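Mesari Two-Level Wire Tray (yellow)
Sold by Ciltano Bench Supplies
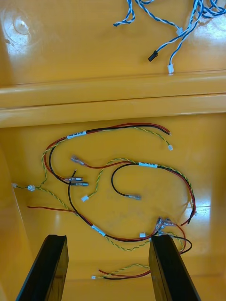

I get asked every week whether a machine can do the harness work yet, so let me save you an email. Sorting, sometimes. Untangling, not on my bench! Wire is floppy, it grabs its neighbour, and a cell that picks rigid parts all day long will pull up three looms when you wanted one.

What helps is the tray. A thick rounded rib splits it into two levels, so your twisted pairs can sit up top and the red and black looms with the spade terminals stay down the front. Same colour plastic all over, nice and bright, and white plugs stand out well enough against it. It is glossy though, so you'll get glare under strip lights. Suha Mahasneh in our workshop tilts her lamp and gets on with it.

We ran 300 picks from the lower level in March and 70 came up clean, one harness, nothing dragging. A person with coffee in the other hand beats that easily. Still, last year I wouldn't have bothered counting.

Sold in packs of 4. Cartons for the Drarkwood depot are made to order, so ask for Nabil Fakhoury if you want a quote. Lids are sold separately and they don't fit the old Sleiman trays, sorry.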